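# つみきは、どうしてスポンジみたいに軽いの?

つみきというと、木のつみきを思いうかべる人が多いかな。でも、世の中には「フォーム」でできたつみきもあるんだ! フォームというのは、小さなあわをたっぷりとじこめた材料のこと。パンの切り口に小さなあながたくさんあるよね。あの感じに、ちょっとにているよ。

## 中身はほとんど空気

フォームを作るときは、やわらかくした材料の中に、ガスのあわをたくさん作る。そのままかためると、あわのかべだけがのこって、中は空っぽの部屋だらけになるんだ。同じ大きさの木とくらべて、ずっと軽いのはそのためだよ。

指でおすと、部屋がぎゅっとつぶれる。はなすと、また元の形にもどろうとする。この「もどろうとする力」を、弾力(だんりょく)というよ。やわらかいものから、かたくてあまりへこまないものまで、フォームのしゅるいは本当にいろいろ!

## 落とすとどんな音?

木のつみきをゆかに落とすと「カン!」と高い音がするよね。フォームのつみきなら「ぽすっ」。ぶつかったときのいきおいを、あわの部屋がつぶれながら受けとめてくれるから、音が小さくなるんだ。ねている赤ちゃんがとなりの部屋にいても、これなら安心して遊べるね。

## 色でわけて、かごにしまおう

さて、たくさん遊んだら、おかたづけ。ここにもおもしろい考え方がかくれているよ。それが「分類(ぶんるい)」だ!

分類というのは、にているものどうしをなかま分けすること。たとえば、青むらさき、むらさき、青緑のつみきがあるとしよう。むらさきに近い色は右の入れもの、青緑は左のかご、と決めてみる。ほら、もうりっぱなルールができた。

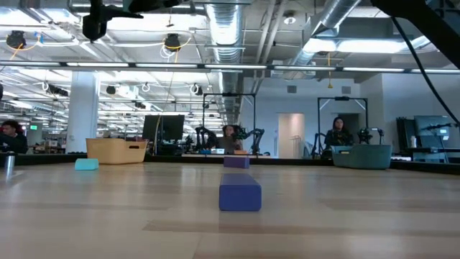 色だけじゃなくて、形でわけてもいいんじゃない? テオドロ・ビジャセニョールさんからは、そんな意見がとどいたよ。長いものと小さいもの、という分け方なら、暗い部屋でも手ざわりだけでかたづけられる、というんだ。

なるほど! 同じつみきでも、どこに注目するかで、なかまがかわってしまう。図書館の本も、スーパーのやさいも、だれかが考えたルールでならんでいるよ。こんど出かけたら、どんなルールか当ててみよう。

## あみ目のかごと、つるつるの入れもの

しまう入れものにも、とくちょうがある。あみ目もようのかごは、さわるとでこぼこしていて、すきまのあるものなら風が通る。プラスチックの入れものは、表面がつるつるで、よごれをふきとりやすい。ふちが丸くなっているものは、持ったときに手がいたくなりにくいよ。

どちらがいいかは、中に入れるものしだい。軽いフォームのつみきなら、どっちでもだいじょうぶ!

## やってみよう:入れものの中のすきま

用意するもの

- フォームのつみき(大きさがちがうもの)
- かごか箱 1つ

やり方

1. つみきを何も考えずに、ぽいぽい入れてみる。
2. いっぱいになったら、ぜんぶ出す。
3. こんどは大きいものから順番に、向きをそろえて入れる。
4. さっきよりたくさん入るかどうか、たしかめる。

ばらばらに入れると、つみきとつみきの間に三角のすきまができやすい。向きをそろえると、面と面がぴったりくっつく。引っこしの荷づくりでも、おべんとう箱でも、同じわざが使えるんだ。

小さくちぎれたフォームは、口に入れるとあぶないよ。かけらを見つけたら、すぐにおうちの人にわたしてね。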